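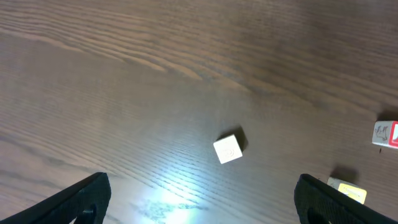

Let your hands be bad at it

I have been teaching robots to pick things up since September, first by grabbing the arm and dragging it through the motions, then by sitting across the room with a controller in my lap. I have opinions now. The main one is that we are all way too proud of our clean demonstrations.

You know the kind I mean. You line up on the block, come straight down, close, lift, done. It looks great on the replay! Everybody at Cindevach, where I did my first few weeks, kept a folder of their smoothest runs, and I kept one too (mine was called "nice ones" and I was very fond of it). Then we trained on all that smoothness, and the arm would drift a finger's width to the left of a cube and just close on air, over and over, with total confidence. Of course it did. We'd never shown it what to do from a finger's width to the left.

So I started doing it badly on purpose. Come in crooked, stop, fix it. Nudge the block with one finger, back up, try again from the new angle. A small cube turned a bit sideways on a shiny brown table is plenty hard enough if you let it be. Put a couple of other blocks off to the right and now you have to think about where the second finger is going to go on the way down, and that little bit of thinking, the pause and the sideways shuffle, is the stuff I want in the data.

People push back on this, and they have a point. If you fumble too much, you teach fumbling. I went through a batch of 253 demos I'd recorded in one long grumpy stretch and threw out 54 of them, mostly ones where I'd gotten bored and was poking blocks around for fun. A wobble followed by a fix is worth keeping. A wobble followed by another wobble followed by me getting up for coffee, no.

The other fight I keep having is hand guiding versus remote. My friends on the Nokama project swear by hand guiding, because you can feel the contact. Sure, it's lovely, your wrist knows things. But your wrist also cheats. You're standing right there with your own two eyes, leaning around the arm to see behind the block, and the policy gets none of that. When I drive it remotely I make myself use the wrist view and nothing else. It's slower and I hate it for the first 16 tries of any session. Glare on the tabletop bugs me, shadows bug me, a finger hides half of whatever's next to the thing I want. Fine! Those are the robot's problems too, and I'd like us to have them together.

I'd take hand guiding for anything where force really matters, like pushing a lid down. For plain pick and place, give me the controller and the lousy view.

What I'd really like is for labs to quit bragging about how many demos they've got. Tell me how many have a recovery in them. Tell me whether the person driving could see more than the arm could. I'd trust that over a big round total any day, and I say this as someone who still has that "nice ones" folder and opens it when the training run is going badly.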